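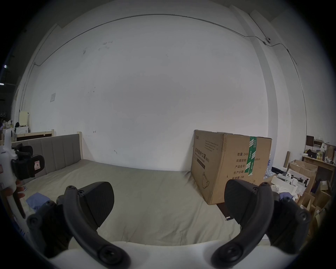 Hakbridge Residents' Forum
Board: Housing Policy
Thread: Proposed change to the linen allowance in furnished units

hnam_housing
The Housing Office proposes to end the supply of bed linen in furnished units from March. Tenants would receive a single payment of $40 and provide their own sheets. Comments submitted in this thread will be included in the report to the Director.

D. Haddad
I wish to record an objection. The present agreement lists linen as part of the furnishings, and rent was set on that basis. A single payment does not replace an item that wears out and must be bought again.
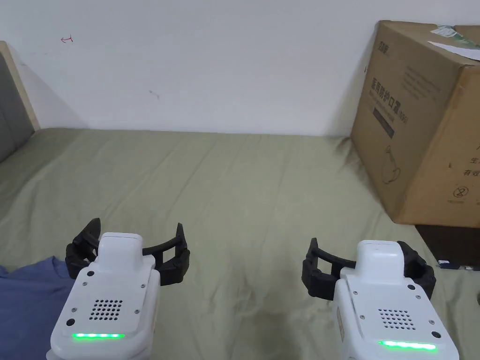

I would also ask whether the payment applies to tenants who hold two beds under one agreement. The notice is silent on this point.

fikri.teoh
I respectfully disagree with the previous poster. The supplied sheets are often the wrong depth for the mattress, and I have used my own for two years. The payment is fair.

hnam_housing
In reply to D. Haddad: the payment is made per bed. The notice will be corrected. The office received 41 complaints about linen last year, most of them on fit.

AXenos
Complaints about fit are a reason to order the correct size – they are not a reason to withdraw the service.
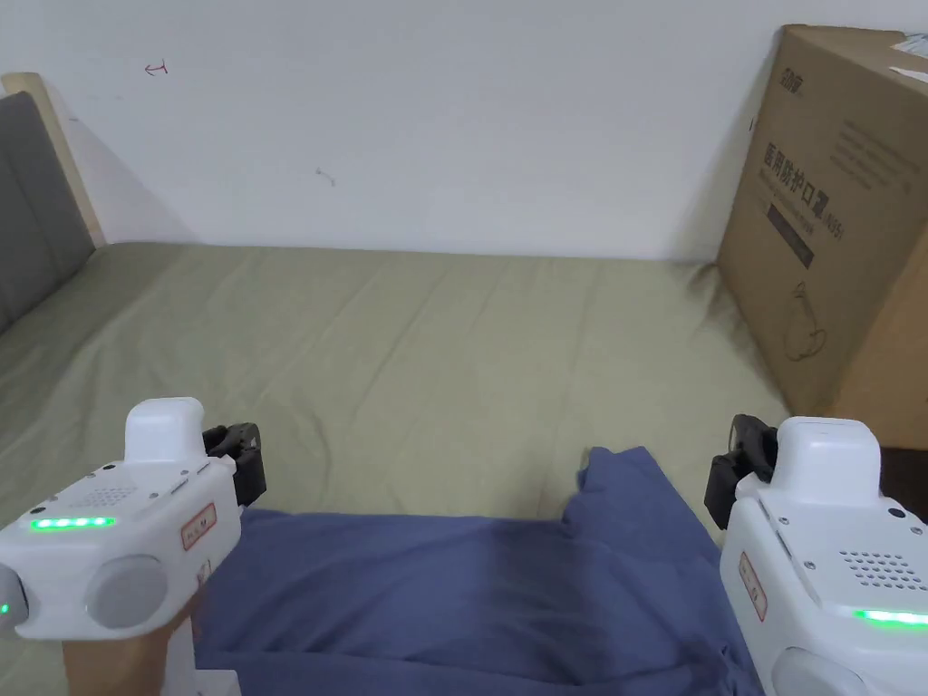 Laundry charges should also be considered. Under the current terms, supplied sheets are washed at no cost. Tenants would now carry that expense every month.

fikri.teoh
That is a reasonable point, and I had not considered laundry. I still prefer the payment.

hnam_housing
Both positions are noted. Laundry terms will be addressed in the report.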